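Noravberg Marsh Bird Observatory

The Noravberg Marsh Bird Observatory is a field station for the study of migratory birds, located on the western edge of the Noravberg wetlands. It operates during the spring and fall migrations and is best known for its long-running banding program.

The station keeps 2 net lanes, one in willow scrub and one along the reed bed. Nets are opened before sunrise and checked at short intervals until late morning. Each bird is weighed, measured, fitted with a numbered band and released. Nearly 4000 birds are banded in a typical year, most of them warblers, sparrows and thrushes. The highest total for a single morning is 344.

Owl banding takes place after dark in October and November. Northern saw-whet owls make up the bulk of the catch, although numbers vary widely from year to year.

Records from the station are used in regional studies of migration timing and wetland loss. Public visits are limited to 60 people per morning, and the building is closed from December until the ice leaves the marsh.

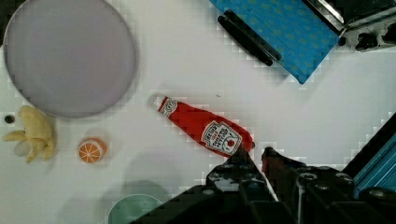
Article by Janaína Frota. Reviewed by Simone Camargo.

The Sampaio Trail, a raised boardwalk, links the station to the parking area at Imura Pond. Dogs are not permitted on the boardwalk during the nesting season.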